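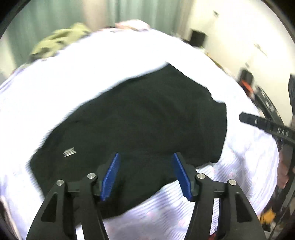

Black clothes are the ones I used to ruin fastest. I'd buy a nice dark jumper in March and by winter it'd be that sad charcoal-brown colour, covered in fluff, with creases set in from a week at the bottom of the pile. A few readers have asked how I deal with the heap of clean washing that lands on the bed, and the black stuff in particular, so this is my routine. It's not fancy!

What you'll need

A bed, made (or at least with the sheet pulled flat). A lint roller or a damp rubber glove. Coathangers for anything that won't fold. And a bit of space at one end, so shove the pillow up to the top and leave it there.

Step 1. Clear the bed first

I know, you want to tip the whole basket out and get going. I did that for years and ended up folding yesterday's pyjamas in with the clean shirts. Two minutes on the bed saves you refolding later. If you've got a white or pale sheet, even better, you'll spot dark fluff and stray socks on it straight away.

Step 2. Pull out the blacks

Go through the heap and put all the dark things together before you fold a single one. White towels are the worst culprits for shedding, and if you fold a black top on a spot where a towel has just been, you'll be wearing that towel all day. My friend Bo-ram Um does her darks on a completely separate night, which is more discipline than I've got.

Step 3. Shake, then lay it out

Pick the garment up by the shoulders and give it one good snap. Lay it face down with the sleeves out to the sides, and smooth from the middle towards the hems with flat hands. Don't tug at the neckline, knits go wavy there and they don't come back. If there's a small print or logo on the chest, check it now for cracking - I turn those ones inside out for the wash and dry them in the shade, and they last a lot longer.

Step 4. De-fluff while it's flat

Roll in one direction only, top to bottom. The rubber glove works just as well and costs nothing (Ye-ji Jin put me onto that one when we shared a flat in Mirnville, and I've hardly bought a roller refill from then on).

Step 5. Fold

Bring one side in to the middle of the back, then lay the sleeve down along the fold. Do the same on the other side. You should have a long rectangle. Fold the bottom up by a third, then again, and flip it over. For a thick jumper I just fold it in half, thirds makes a lump that won't fit in my drawers.

If it's slippery fabric and keeps sliding open, roll it from the hem up and stand it on its end. Looks a bit like a sushi counter in there but I can find everything.

Step 6. Put it away now

Yes, now. Don't leave the stack on the end of the bed "for later", you'll sit on it. Darks go in the drawer furthest from the window at my place, as the sun comes straight through my curtains in the arvo and I've had a stripe fade across a favourite top.

A couple of extras

Cold wash, always, and not too full a load. Skip the softener on anything sporty.

If a crease has really set, hang the shirt in the bathroom while you shower and smooth it down with your hands after. I only get the iron out for collars.

Next time I'll do fitted sheets, wish me luck.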